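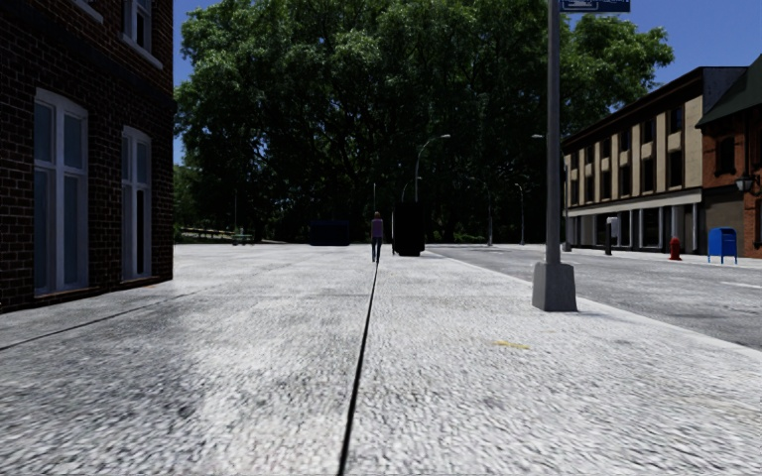
읽을거리 > 사람 > 인터뷰

밑창은 걷는 버릇을 기억합니다: 구두 수선사 아멀리 다코 씨와의 대화

8월 / 글: 다스토프(Dastov) 편집실
마지막 수정: 일요일 저녁

아멀리 다코(Amerley Darko) 씨의 수선집 아그베코(Agbeko)는 오전 열 시에 문을 엽니다. 저는 아홉 시 사십 분에 도착했고, 문 앞에서 기다리려고 했습니다. 그런데 다코 씨가 안에서 저를 보고 문을 열어 주었습니다. 첫마디는 인사가 아니었습니다. "오른쪽 뒤꿈치가 많이 닳았네요. 가방을 오른쪽 어깨에 메시지요?"

맞습니다. 저는 늘 오른쪽 어깨에 가방을 멥니다. 조금 부끄러워서 가방을 왼쪽으로 옮겼더니 다코 씨가 크게 웃었습니다. 우리는 작업대 옆의 낮은 의자에 앉아서 이야기를 시작했습니다.

다코 씨가 보순홀름(Wosunholm)에서 구두를 고친 지 13년이 되었습니다. 처음부터 이 일을 하고 싶었던 것은 아니라고 합니다. 젊을 때는 옷 만드는 일을 배웠고, 이 도시에 와서는 커튼 가게에서 재봉을 했습니다. 구두는 우연히 시작했습니다. 커튼 가게 옆에 나이가 많은 수선사가 있었는데, 그분의 손이 아플 때 가죽을 꿰매는 일을 도와드렸습니다.

"천을 꿰매는 사람은 가죽도 금방 할 수 있다고 생각했어요. 그런데 가죽은 한 번 구멍을 내면 그 구멍이 남습니다. 천은 바늘을 빼면 다시 모이지요. 첫 주에 손님 부츠에 쓸데없는 구멍을 여러 개 냈습니다. 선생님은 화를 내지 않으셨고, 그 부츠의 값을 제 첫 급여에서 빼셨어요."

그 선생님의 이름을 물었지만 다코 씨는 말하고 싶지 않다고 했습니다. 본인이 신문이나 잡지에 나오는 것을 싫어하셨다고 합니다. 그래서 저도 여기에 쓰지 않습니다. 다만 작업대는 그분에게서 물려받은 것이고, 서랍 하나는 지금도 잘 열리지 않는다고 들었습니다.

이야기를 하는 동안에도 다코 씨의 손은 쉬지 않았습니다. 갈색 단화의 낡은 굽을 떼고 있었습니다. 저는 굽이 한 번에 떨어지는 줄 알았는데, 그렇지 않았습니다. 작은 칼로 틈을 만들고, 집게로 조금 당기고, 다시 칼을 넣습니다. 그 일을 꽤 오래 되풀이합니다.

"급하게 당기면 안쪽 층이 같이 올라와요. 그러면 굽만 바꾸면 되는 일이 밑창까지 바꾸는 일이 됩니다. 손님은 굽 값만 내셨는데요."

수선 중에 가장 많은 것이 무엇인지 여쭈어 보았습니다. 여자 구두의 굽 끝이라는 대답을 예상했지만, 요즘은 운동화의 안감이라고 합니다. 뒤꿈치가 닿는 부분의 천이 먼저 찢어지고, 밑창은 아직 괜찮은 경우가 많습니다. 예전에는 그런 운동화를 가져오는 사람이 드물었습니다.

"운동화를 들고 오시는 분들은 이상하게 목소리가 작아요. '이런 것도 고쳐 주시나요?' 하고 물으십니다. 저는 고칩니다. 얇은 가죽을 안에 대고, 원래 바늘구멍을 따라서 꿰매요. 새것보다 조금 두꺼워지니까 처음 며칠은 얇은 양말을 신으시라고 말씀드립니다."

모든 신발을 받는 것은 아닙니다. 밑창의 스펀지가 가루처럼 부서지기 시작한 신발은 돌려보냅니다. 오래 상자 안에 둔 등산화가 특히 그렇다고 합니다. 겉은 깨끗한데 밑창을 손톱으로 누르면 부스러집니다. 저는 이 말을 듣고 집의 신발장 위 칸에 있는 등산화를 생각했습니다. 집에 가서 눌러 보았는데, 결과는 좋지 않았습니다.

접착제에 대해서는 길게 이야기했습니다. 다코 씨는 레노먼트(Renoment)라는 접착제를 씁니다. 양쪽에 얇게 바르고, 손등을 대었을 때 묻지 않을 때까지 기다린 다음에 붙입니다. 많은 사람이 집에서 신발을 붙일 때 기다리지 않는 것이 문제라고 했습니다.

"순간접착제를 바르고 오시는 분이 제일 어렵습니다. 딱딱하게 굳어서 발이 구부러질 때마다 금이 가요. 저는 그것을 전부 갈아 내야 합니다. 붙이는 시간보다 갈아 내는 시간이 훨씬 깁니다. 집에서 무엇을 바르셨으면 숨기지 말고 말씀해 주시면 좋겠어요. 저는 혼내지 않습니다."

혼내지 않는다고 하셨지만, 제가 앉아 있는 동안 들어온 손님은 조금 혼이 났습니다. 젖은 구두를 난방기 위에 올려놓고 말렸다는 손님이었습니다. 다코 씨는 구두를 이리저리 돌려 보고 나서, 신문지를 넣고 그늘에서 이틀을 두는 방법을 천천히 설명했습니다. 신문지는 첫날 저녁에 한 번 갈아야 합니다. 손님은 전화기에 그것을 받아 적었습니다.

손님이 간 뒤에 장부를 보여 주었습니다. 컴퓨터를 쓰지 않고 공책에 적는데, 지금 쓰는 공책은 119쪽까지 왔습니다. 이름과 날짜 옆에 작은 발바닥 그림이 있습니다. 닳은 부분을 연필로 칠한 그림입니다. 어떤 것은 바깥쪽이 진하고, 어떤 것은 엄지발가락 밑만 동그랗게 진합니다.

"이 그림을 그리기 시작한 것은 이름을 잘 외우지 못해서입니다. 얼굴도 가끔 헷갈려요. 그런데 밑창은 헷갈리지 않습니다. 어떤 분은 몇 년 만에 오셨는데 제가 구두를 뒤집어 보고 '무릎은 좀 나아지셨어요?' 하고 물었더니 깜짝 놀라셨어요. 예전에는 왼쪽 바깥이 심하게 닳았는데, 이번에는 고르게 닳았더라고요."

저는 그러면 닳은 모양을 보고 건강을 알 수 있는지 물었습니다. 다코 씨는 고개를 저었습니다. 자기는 의사가 아니고, 길의 기울기나 직업 때문에 그렇게 되는 일도 많다고 했습니다. 우편물을 배달하는 손님의 구두는 한쪽만 닳는데, 늘 같은 쪽 발로 계단을 먼저 오르기 때문인 것 같다고 합니다. 그 손님에게는 굽에 작은 쇠를 박아 주었습니다. 소리가 난다고 처음에는 싫어했지만, 지금은 개들이 그 소리를 먼저 알아듣는다고 합니다.

돈 이야기도 여쭈어 보았습니다. 실례가 될까 걱정했는데, 다코 씨는 편하게 대답했습니다. 바쁜 해에는 최대 1000켤레를 고치지만, 그래도 여유가 있는 장사는 아닙니다. 가죽 값이 오르고, 싼 신발은 수선비보다 새것의 값이 더 낮을 때가 있습니다.

"그럴 때는 먼저 말씀드려요. 이 신발은 새로 사시는 것이 더 쌉니다, 하고요. 절반쯤은 그냥 가시고, 절반쯤은 그래도 고쳐 달라고 하십니다. 이유는 묻지 않아요. 말하고 싶은 분은 말씀하십니다. 면접 때 신은 신발이라고 하신 분도 있었고, 그냥 발이 편해서라고 하신 분도 있었어요. 저는 두 번째 대답이 더 좋습니다. 신발은 편해야 하니까요."

찾아가지 않는 신발은 어떻게 하는지 궁금했습니다. 작업대 뒤의 선반에 따로 모아 둔다고 합니다. 반년이 지나면 전화를 하고, 한 해가 지나면 다시 전화를 합니다. 그 뒤에도 버리지 못해서 선반이 자꾸 좁아집니다. 한쪽만 맡기고 간 장화도 있는데, 다른 한쪽이 어디에 있는지는 모릅니다.

가르치는 학생은 지금 두 명입니다. 한 사람은 평일 저녁에 오고, 한 사람은 쉬는 날에만 옵니다. 처음에는 칼을 가는 것만 가르칩니다. 지루해서 그만두는 사람이 있지 않느냐고 물으니, 있다고 했습니다.

"저도 지루했어요. 그런데 칼이 무디면 힘을 주게 되고, 힘을 주면 손을 다칩니다. 제 왼손 엄지를 보여 주면 학생들이 조용히 칼을 갑니다."

저는 그 엄지를 보았습니다. 손톱 옆에 하얀 흉터가 길게 있었습니다. 다코 씨는 날씨가 추워지면 그 자리가 먼저 차가워진다고 말했습니다.

마지막으로 독자들이 집에서 할 수 있는 관리를 부탁드렸습니다. 다코 씨는 잠시 생각하고 나서, 같은 구두를 이틀 계속 신지 말라고 했습니다. 구두약보다 솔질이 먼저이고, 솔은 비싸지 않아도 됩니다. 끈을 풀지 않고 뒤꿈치를 밟아서 벗는 습관에 대해서도 말씀하셨는데, 그때 제 구두의 뒤쪽을 보고 계셨습니다.

인터뷰가 끝나고 저는 그 자리에서 구두를 맡겼습니다. 굽이 마를 때까지 다코 씨가 빌려준 슬리퍼를 신고 기다렸습니다. 공책에는 제 발바닥 그림도 생겼습니다. 오른쪽 뒤꿈치가 아주 진하게 칠해져 있습니다.

아그베코는 오전 열 시부터 오후 여섯 시까지 열고, 점심시간에는 문을 잠급니다. 굽만 바꾸는 일은 예약하지 않아도 됩니다. 밑창 전체를 바꾸는 일은 미리 전화를 하시는 것이 좋습니다.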